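Two weeks in Castbridge, and a suitcase full of notebooks

When I asked the director of the Nonumari Summer School how she came to run a program for teenagers, she laughed and poured us both more iced tea. "I was a terrible camper," she said. "I cried for 2 days straight. So I suppose I've spent my whole working life trying to build the place I would have wanted."

That place takes over the old Ogilvie dormitories in Castbridge every August, and this year 100 high school students came, most of them away from home for the first time. Mornings are for small seminars, taught by college students who pick their own subjects (the history of salt was full within an hour, which pleased her no end). Afternoons are looser — choir, debate, a walk down to the river if the weather holds.

"People ask me about results," she said, "and I do understand, they're paying for it. But at fifteen I mostly needed a grown-up to ask me a second question after I'd answered the first one."

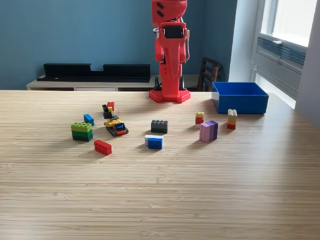

Toy bricks on the table, with the red arm behind them.

The teachers arrive five days early, and she works them hard. They practice their opening class on each other, and she sits at the back with a notebook. "The first draft is nearly always a lecture," she said. "They've just had a year of lectures, poor things! We talk about it, we eat something, and they try again."

Money is a worry, as it is everywhere. Around 30 of this summer's students came on full scholarships, and she would dearly like that to be more. She is also thinking about a winter session, though the dormitory heating may have the final say.

Before I left she showed me a shelf of letters from former students, and we read them until the tea was gone.

Comments

riverbend_mom: My daughter came home and talked for three hours straight. Thank you all!

oldchoirkid: Is the salt class running again next year?

T.: Lovely piece. I cried at camp too.

Contact us | © August 2019 Castbridge summer pages | Back to top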